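Review: The Kwak Insertion Kit, After One Long Run of Desktop Rebuilds

We bought the Kwak insertion kit to answer a narrow question. Can a policy trained mostly on corrections, with only a small set of full demonstrations, learn to put parts back into a desktop computer? The kit is the software half of the Lostwood method, packaged so that a lab other than the one that wrote it can run it. You supply the arm, the gripper, the cameras and the computer. Kwak supplies the training code, the correction interface, a set of fixture files to print, and a manual.

I will cover the setup first, then the results, then the things I would change.

Setup

Installation took most of a morning. The manual assumes you already have a working arm driver and skips straight to calibration. Our driver was one version behind and the installer did not check for that. It failed later, during the first homing move, with an error about joint names. If you get the same message, update the driver and start over.

The fixture files are good. They print without supports, and the pockets came out close enough to size that we only had to sand one of them. Each part gets a fixed starting place, so the arm is not searching a tabletop for a processor. Some reviewers will call that cheating. I think it is a fair choice for a method that is about insertion. Grasping from clutter is a separate problem and the kit does not claim to solve it.

Calibration is a short routine with a printed target. We repeated it every morning and after any bump to the table. When we skipped it, memory insertion got noticeably worse and the other tasks hardly changed.

How the method works

You record a starting set of full demonstrations by teleoperation. The kit trains a first policy from those. Then the policy runs by itself while an operator watches with a hand on the controller. When the arm starts to go wrong, the operator takes over, fixes the approach, and hands control back. Only the corrections and a few seconds before each one are added to the training set. The policy is then retrained and the cycle repeats.

The part that is new, at least to us, is the weighting. The seconds before a takeover are marked as bad and pushed down, and the correction is pushed up. Older correction methods we have used keep the fixes and throw away the lead-in. In the Lostwood version the lead-in is what teaches the policy to stop pressing when a module is crooked.
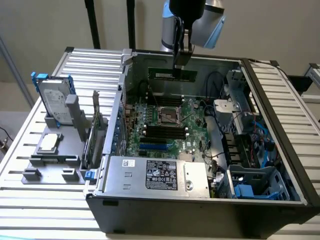 Memory is the hardest task in the set by a good margin. The module has to be over the right slot, square to it, with the notch on the correct side, and then it needs a firm push straight down. A small tilt that would not matter for a drive in its caddy will stop a memory module completely. It is also the task where a bad attempt can cost you a board, so we kept the force limit low for the first two rounds and raised it a step at a time.

Results

We started with 53 full demonstrations across all tasks. Over five rounds of training we added 1324 corrections. That sounds like a lot, but most are only a few seconds long and one operator can collect them for an hour without getting tired. Full demonstrations wear people out much faster.

For comparison, we also trained a plain imitation policy on 1000 full demonstrations, using the same arm and the same fixtures. That set took far longer to collect. On drive insertion the two policies were too close to separate. On the expansion card the correction policy was a little better. On memory it was clearly better, and the difference was nearly all in recovery. Both policies missed the slot on the first try about as often as each other. The plain policy then tended to push anyway or freeze above the board. The correction policy backed off, shifted, and tried again.

Processor placement was a draw, and a disappointing one. Neither policy was reliable enough that I would leave it alone with a socket I cared about. The last bit of travel is hidden under the gripper, and the kit has no input for touch apart from the arm's own force reading. I do not think more corrections would fix it. Our last two rounds added plenty and the success rate did not move.

We also checked whether the policy had learned the task or just our table. We shifted the computer by a small amount between runs and it coped. We then rotated it by a larger amount and it did not. The manual says to include rotation during collection, in a paragraph near the back that we read too late.

Training time

Each retraining round ran overnight on one workstation. The default is 3000 steps per round. We tried doubling it and saw no gain. Cutting it in half hurt memory insertion and left drives alone.

What I would change

The takeover button has a delay. It is short, but during a memory push it matters, and two of our operators learned to press early. That habit gets into the data, because the software then marks perfectly good motion as the lead-in to a failure. We ended up trimming those clips by hand. A slider for the lead-in length would be enough.

The logging is thin. You get success or failure for each attempt and a video file. We wanted the force trace saved next to the video and had to write that ourselves.

The clip viewer is slow once a session gets long. Split your sessions.

Who should buy it

If you already run imitation learning on a real arm and your failures are mostly at the moment of contact, the kit is worth the money. It got us a better memory policy from much less operator time. If you are starting from nothing, the missing driver checks and the short manual will be frustrating, and you would do better to get a basic demonstration pipeline working first. If your main problem is processors and sockets, wait for a version with touch input.

We are keeping ours. The next thing we plan to try is cable connectors, which the manual lists as untested.

Related reviews

Gillilbridge Wrist Force Sensor: Six Months of Use
Teleoperation Controllers for Small Labs Compared
Printing Fixtures That Hold Their Size
Tolix Shop Stool for Long Collection Sessions
Does Your Policy Need a Second Camera?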